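Speaker notes – "What does 1,111 demonstrations buy you?"
Sheldon Beaulieu, internal methods seminar, Jan 3, 2025

Slide 1. Keep the welcome short. Say straight away that I came to this result as a doubter and still am one, mostly. The claim in the Grillurar write-up is that a policy trained on teleoperated assembly can be moved to a new fixture layout without retraining. Read the claim out word for word. Then pictures.
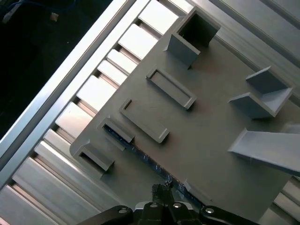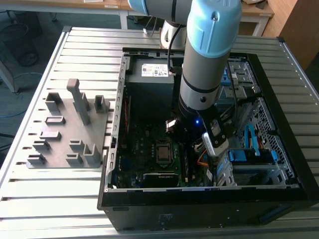 Fixture plate in both, computer tower in the second.

Slide 3. What was done. 1,111 demonstrations, all collected by the Undwood group, split across 14 subtasks. Most are pick from a holder, carry, place in the case. Mention that the split is very uneven. Two subtasks take up nearly half the data, and those are the two with the best scores. Pause here, someone usually asks about it. If they don't, carry on.

Slide 4. The headline table. Don't read the whole thing. Point at the "moved plate" column and ask how far the plate moved. The answer is in the appendix: up to 4 centimetres, with no rotation. I would call that a nudge. De Haan's team call it a new layout. Let the room decide, but say which side I'm on.

Slide 5. The baseline. It's a scripted routine with fixed waypoints, so of course it fails when the plate shifts. A fair comparison would find the plate first and then run the same script. We tried that at Grurkard in October. It took an afternoon to write, and on the moved plate it came out level with the learned policy on 6 of the subtasks. (Be careful: our cell, our cameras, different lighting. It's not a proper replication and I mustn't let it sound like one.)

Slide 6. What I do believe. The wrist view matters. When they took it away the insertion scores dropped sharply, and the drop shows up in every subtask with a tight fit. That ablation is well done and I have no complaint about it. Give them full credit, slowly, before going on to the next bit.

Slide 7. How success was scored. One person watched and marked pass or fail. No second marker, and a part left sitting proud of its slot could be marked either way. I wrote to ask for the raw videos and got a friendly reply and a sample. The sample was fine – but I didn't choose it.

Slide 8. What I'd want before using this ourselves:
Plate rotated as well as shifted
Two people marking, without knowing which method is running
The find-the-plate script as the baseline
Scores for each subtask, with the number of tries beside them

Skip slide 9 if we're past the half hour. It's only the training curves.

Questions. Likely one: "Would more data fix it?" Perhaps, but the paper has no curve of score against data, so I can't tell and neither can they. Don't get drawn into the argument over simulators again. Leave slide 8 up while people talk.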